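Second alto, under protest

I joined the choir in March on the understanding that it would be relaxing. Luminița Manole, who runs it, had promised me that everyone could sing. She then heard me sing and moved me to the back row, between a radiator and Vasilică Zamfir.

We are learning a piece with 8 verses, six of which are the same apart from one word. I get that word wrong every time. Vasilică gets it wrong too, only louder and with his eyes shut, so people assume he is feeling something.

The hall in Ciltow seats 3,000, if you believe the sign by the door. I would put it nearer some 200, and that's with the piano moved out. We sold 31 tickets for the spring concert, most of them to people who had given one of us a lift.

My breathing has improved. My counting hasn't, and I still come in a bar early after the long rest, alone, like someone arriving at a party while the hosts are in the bath. Luminița has started looking at me just before it happens. It makes it worse.

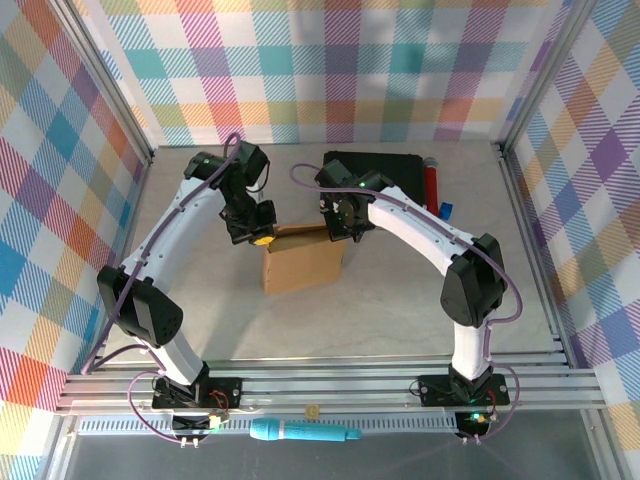
Gramari Evening Choir

Rehearsals start at half past seven and the tea is on from seven. Bring a pencil and your own mug. Second altos, please look at page four again.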